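FOR IMMEDIATE RELEASE

Prumier to Collect Used Eyeglasses at All Kindham Stores Through the Summer

KINDHAM, 2024-07-04 — Prumier, the optical and home goods retailer, will take back used eyeglasses, sunglasses and hard cases at its 33 stores starting this week. Customers can drop items at the service counter during normal opening hours. No purchase or receipt is needed.

The program follows a trial in May at the Dindholm store, where customers handed in 1,668 pairs of glasses. Most were single-vision lenses in adult sizes. Children's frames made up a much smaller share, and the company is asking families in particular to look through their drawers before the new school year.

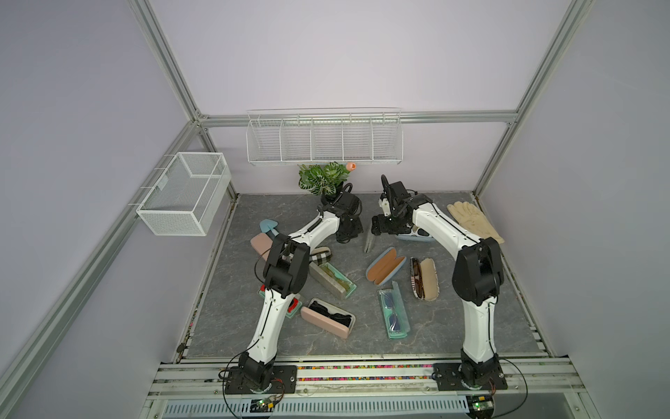

Donated glasses will be cleaned, measured and labeled by prescription before they go to partner clinics. Pairs with scratched lenses but sound frames will be fitted with new lenses where the clinic has asked for them. Frames that cannot be used again will be taken apart for hinges, screws and nose pads.

"People keep their old glasses for years after their prescription changes," said Shazia Virk, head of customer programs at Prumier. "They don't want to throw them out and they don't know who would take them. We have a counter in every store and trucks that go back to Dindholm half empty, so we can take them."

Sorting is being handled by Vaněk, a family-owned lens workshop that has supplied Prumier for 44 years. The workshop expects to process about 200 pairs a day once the program is fully running.

Cases are accepted with or without glasses inside. Stores will also take neck cords and cleaning cloths if they are in good condition. Contact lenses, lens solution and broken glass cannot be accepted. 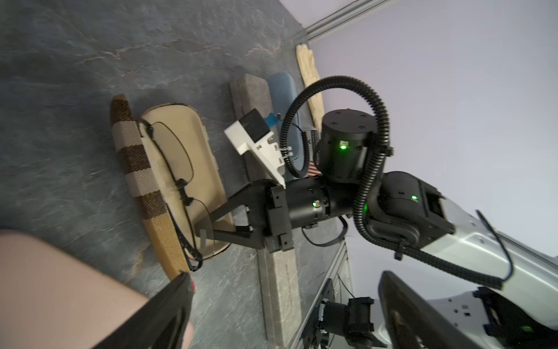 How to Donate

Bring glasses to any Prumier service counter. Please remove name tags and any papers from cases. If you know the prescription, write it on a slip and tuck it in with the pair — staff have blank slips at the counter.

Schools and employers with a full box or more can ask their local store to arrange a pickup.

Media Contact

Shazia Virk, Customer Programs, Prumier, Kindham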